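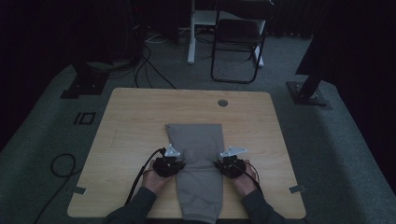

Folding grey trousers with the Flendenine hand grippers, one in each hand.

Flendenine grippers - notes and sample recordings

I bought the two-hand Flendenine kit from Trorker and used it to record a small set of clothes folding clips. This file covers what's in the folder and what I think of the kit, for anyone wondering whether to get one.

What's in here

227 clips, all pants, all folded on the same table. Most run around 20 seconds. I split them into train (100), extra (120) and odd (the last seven, where I dropped something or started over - keep them or toss them, up to you). Each clip has the head view plus the open/close signal from both grippers.

What I like

They're compact, and after an afternoon I'd pretty much stopped thinking about them! Thick fabric is easy. Setup was quick too: plug in left, plug in right, run the check script, go.

What bugs me

The cables. Both grippers are wired, and the left one kept finding its way into my work until I learned to loop it up and over. Thin fabric slips if you squeeze too lightly, and the manual is pretty thin on how to fix that. I also tried the Drurkard finger pads (sold separately) and went back to the stock ones within a day.

Loading

Use the Mujić reader, not the one that ships with the kit. The shipped one swaps left and right on older firmware, and I lost a whole evening to that. If your signals look mirrored, check this first.

Known problems

Clips in extra have no end marker.
Some gripper logs start a little before the video.

Last updated 09/01/2024. Shirts are next, hopefully by December.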